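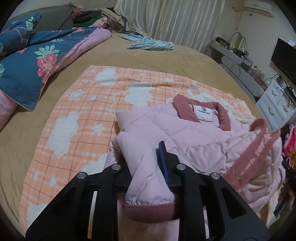
Folding is the easy bit. I know that sounds backwards, and if you'd told me in October that I'd be spending my evenings fussing over how a policy picks up one sleeve, I'd have laughed at you. But the grasp is where we lose nearly everything, so the grasp is what this post is about.

Quick catch-up if you're new. Merner is our little project on teaching a robot arm to tidy clothes by imitation. We do the job ourselves with hand-held grippers, train on the recordings, then see what the arm makes of it. My half is the data and the grumbling. Hằng Doãn does the training side and has a much tidier desk than me.

Our first set was 259 demos, nearly all of them T-shirts and tea towels on the flat, and the policy got pretty good at T-shirts and tea towels! Then we gave it a puffy jacket and it went to pieces. It would drive straight at the middle of the thing, pinch a bit of quilting, lift, and the lot would slide back down. Over and over. Quilted fabric is a nightmare because there are little raised bits everywhere, and every single one looks like an edge worth grabbing.

So I went back to kids' jackets, spread out on a proper bed with a patterned blanket underneath, and changed one habit. Instead of pinching wherever was handy, I now go for the sleeve just above the ribbed cuff, jaws either side, and let the fabric bunch up between them before I move anything. The cuff sits below the jaws like a knot in a rope. Even if the grip slips a bit, it has something to catch on.

I recorded 22 of these (my wrists were cooked by the end, those grippers are no joke after an hour) and we mixed them in with the old lot. Hằng weighted them up so they wouldn't get drowned out. Same network, same everything else.

And it worked, mostly! The arm now heads for a cuff from pretty much any starting position, including with a sleeve tucked under, which I hadn't shown it much of. What I love is that it pauses. I've got a habit of waiting a beat after closing to see if the fabric has settled, and it's picked that up. Bit spooky watching your own dithering come back at you from a machine.

Two things still go wrong. It confuses the bottom hem with a cuff when they're the same colour and the same ribbing, fair enough, I'd probably do it too at that angle. And busy bedding throws it off. Light shapes on a blanket near a pale jacket will sometimes pull the approach sideways by a couple of centimetres, and with a sleeve that's enough to miss.

Hằng reckons the second one is a variety problem and more blankets will sort it. I'm leaning towards a closer view at the moment of contact. We've agreed to try hers first, seeing as it only costs us laundry. I've already raided the linen cupboard, and Mum's posting a box of old doona covers down this month.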